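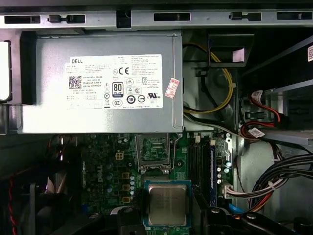 CPU insertion: wrist camera pose drifts right before place, planner won't commit
2 min read

Kutow_bench
Setup is a Dell desktop, socket open, load plate up, arm holding the chip over the board. Planner is Rerer, perception is our own node. Socket pose is fine from far out, then close in the estimate jumps and the planner aborts. Log says "goal changed" 163 times in one run. Tried lowering the gain, no help. Is this a filter thing or am I detecting the wrong thing? 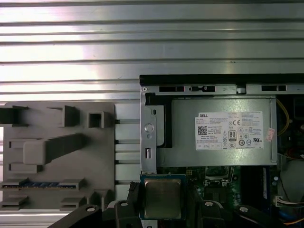 Châu Mai
Probably both. Close in, your fingers and the chip cover a good part of the view and the detector starts grabbing whatever has edges. The print on the power supply label is full of them. Things I would do, in order:
– mask the gripper and the held chip, fixed mask in the camera frame is fine
– crop to the retention frame, throw away everything above the board
– freeze the socket pose at standoff, then go down on force only
Third one matters most. We stopped updating vision for the last 11 mm and the aborts went away. Also check your hand-eye calibration, ours was off after somebody retightened the mount in November.

Drillden
Turn off replanning. Its one flag in the config. Worked for me

nakamura_fan
Careful with that – replanning off means it also ignores a real change, like the case getting bumped. Set a deadband on the goal instead. And dont forget the pose of the chip in the fingers, seperate error from the socket pose and it looks the same in the log. I averaged about 3000 frames of grasps to get a decent prior for it.

Kutow_bench
Mask plus freeze did it. Still abort sometimes on the force threshold, will open a new thread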